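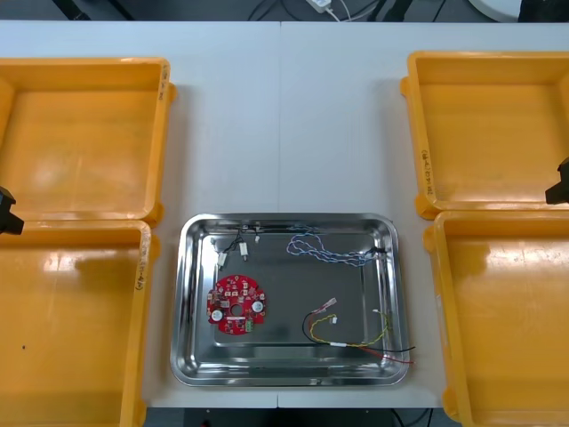 4.2 Couleur des bacs et erreurs de rangement : que valent les données ?

Figure 3. Bacs en plastique jaune portant une étiquette manuscrite au marqueur sur le rebord, et bac rectangulaire en acier inoxydable, sur table blanche.

L'idée selon laquelle un code couleur réduit à lui seul les erreurs de rangement dans les cuisines collectives est répétée dans la plupart des guides internes que nous avons consultés. Elle y est rarement démontrée. Le guide de la société Paren, souvent repris par les autres, affirme que l'attribution d'une couleur par famille d'aliments « supprime les confusions », sans préciser ce qui est compté comme une confusion ni par qui.

Nous avons repris les relevés de deux établissements, Utimgate et Clukar, qui servent ensemble environ 4000 repas par semaine. Les fiches d'anomalie y sont remplies par le personnel en fin de service. Sur les 294 fiches exploitables, une majorité concerne des produits placés dans un bac de la bonne couleur mais au mauvais étage, ou sans date lisible. Le code couleur ne dit rien de ces deux cas. On peut même soupçonner qu'il les favorise : une fois la couleur vérifiée, l'étiquette n'est plus lue. Nos données ne permettent pas de l'établir, et nous nous garderons de l'affirmer.

L'étiquetage manuscrit (figure 3) pose un autre problème. Il est bon marché, immédiat, et le personnel interrogé à Utimgate y tient. Les abréviations employées varient cependant d'une équipe à l'autre, parfois d'un mois à l'autre, et les fiches de juin mentionnent plusieurs sigles dont le sens n'a pu être retrouvé. L'étiquette imprimée du système Shiferaw est censée y remédier. À Clukar, où elle a été essayée, les fiches diminuent nettement dès la première semaine — mais l'imprimante se trouvait dans le bureau où l'on dépose aussi les fiches, et le responsable avait changé entre-temps. Attribuer la baisse au seul dispositif nous paraît hardi.

Reste la question du matériau. Les guides opposent volontiers le plastique teinté, réservé au stockage, à l'inox, réservé à la préparation. Dans les deux cuisines, cette séparation n'était respectée que de façon intermittente, sans que les fiches en gardent trace. Une règle dont la violation n'est jamais consignée peut difficilement être évaluée, et les taux de conformité avancés par Paren sur ce point doivent être lus avec prudence. La section 4.3 examine les relevés de température, dont la qualité est un peu meilleure.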